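Cell notebook, Sunday, November 18, 2018

OK, wipe-down and refill day for the Caron arm. I wanted the bottle kit sorted before touching the cell, because last time I was walking back and forth with my hands full and it took forever. The Caron logged 2,346 picks since the last service and 3 faults, all of them the wrist joint grumbling about torque. More on that in a minute!

Started with the bottles. Lids off, lids on, check the necks, look for cracks around the collar (the Boddale stuff goes through plastic if you leave it long enough).
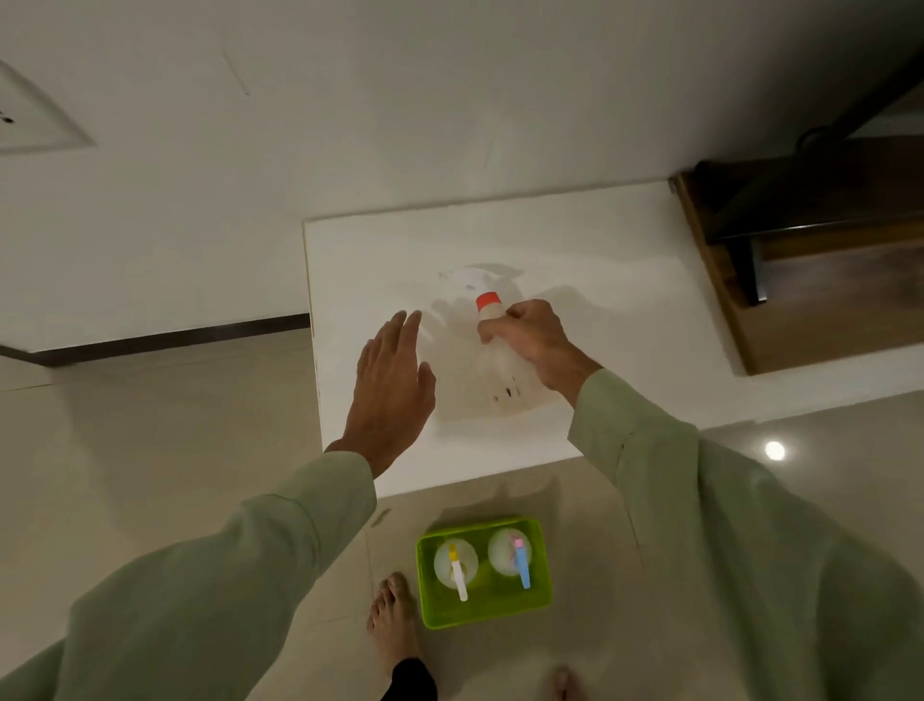
Red cap bottle, checking the neck.

Each bottle gets its own job and they do not swap. Yellow collar is for the guarding panels, red-orange is for the conveyor bed, and the one with the blue trigger is for the gripper pads only. Clallow pads swell up if they get the panel cleaner on them, and I don't want to order another set before December. 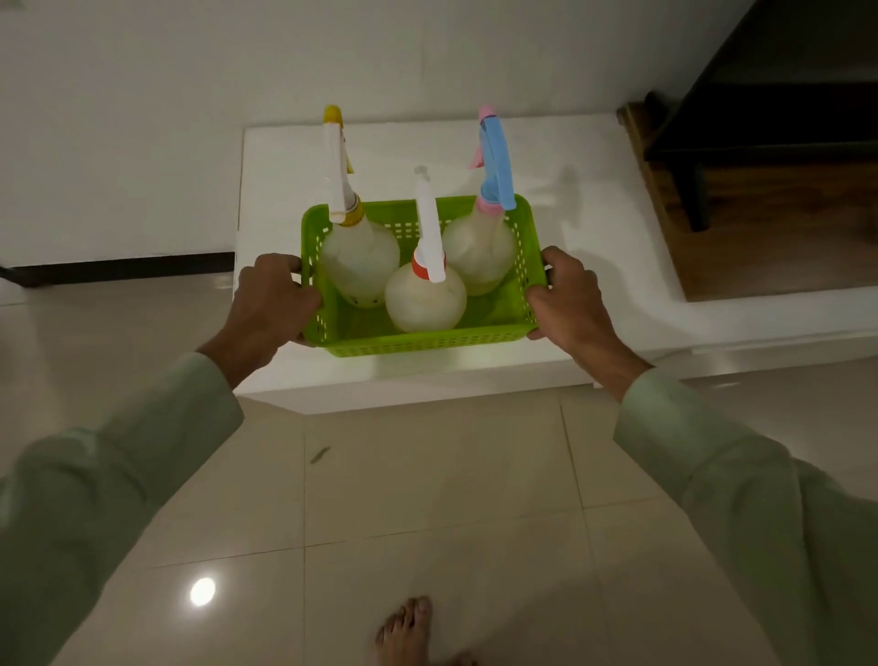 Skarunia Bench Notes

Then the arm itself. Locked out, parked it in the service pose, wiped from the base up. Wrist cover came off easily this time (four screws, the short one goes at the back, I've written it inside the cover now). Plenty of gray paste in there. Cleaned it out, put in fresh grease, and ran the joint by hand through its whole range. One stiff spot near the end, at about 315 degrees. Smoother after a few passes but I can still feel it.

Cable sleeve is rubbing on the elbow again, so I moved the clip down a notch and put tape under it. Ugly, fine for now.

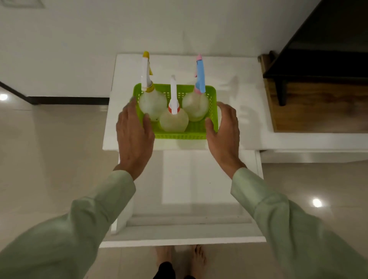
CELL CARE / CLEANING KIT

The kit stays together in the green basket, triggers up, all three bottles. Please put it back that way, a bottle lying on its side under the controller is how we lost a fan last winter.

Powered up, homed the arm, then ran 129 slow cycles with no part. No torque faults. Want to see it at full speed with a load before I sign off the wrist. If it grumbles again, pull the cover and look at the seal first, the spare is in the drawer with the Clallow pads.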